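Articles > Consumer Studies > Household Materials > Section 4

4. Cup choice and reuse in shared kitchens

4.1 Setting and respondents

The survey was carried out in the shared kitchens of three office buildings in Rirnby between March and June. We received 381 usable forms. Respondents were asked what they had last drunk from at work, where the cup came from, and what they did with it afterward. The form was kept to one page, as Sachdeva and Verstraete had found that longer forms were often returned half blank.

Plastic cups were the most common answer in all three buildings, followed by ceramic mugs brought from home. Paper cups came third, mostly among people who bought coffee on the way in. In the Bhatia building, where the kitchen has a dishwasher, mugs were nearly level with plastic.

4.2 Reuse of plastic cups

We had expected most plastic cups to be thrown out after one drink. This was true for tea and coffee but much less so for water. Of the people who drank water from a plastic cup, 81 said they kept the same cup for the whole day, and 26 said they kept it for longer than that. Several wrote in the margin that they rinsed it at the sink and left it on the desk overnight.

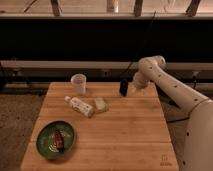 Figure 3. Clear plastic cup on a wooden tabletop.

The reasons given for keeping a cup were mostly practical. People did not want to walk back to the kitchen, or they had noticed that the stack by the sink ran out before lunch. Concern about waste was mentioned less often than we had assumed from the earlier Jemesness study, though the two forms worded the question differently and the answers should be compared with care.

Cloudiness was the main reason for giving up a cup. Respondents described older cups as dull, scratched or "tired," and a few took this to mean the cup was dirty. Rathore (personal communication) reports the same confusion among canteen users - a scratched cup was sent back even after washing.

4.3 Limits of the data

Answers were self-reported and we made no check against the trash. Night staff are poorly covered, with only 17 forms returned, and these were left out of the tables by building. The question on rinsing did not separate cold water from hot water and soap. Sydorenko and Pathak used a better version of this item, and we have adopted it for the second round.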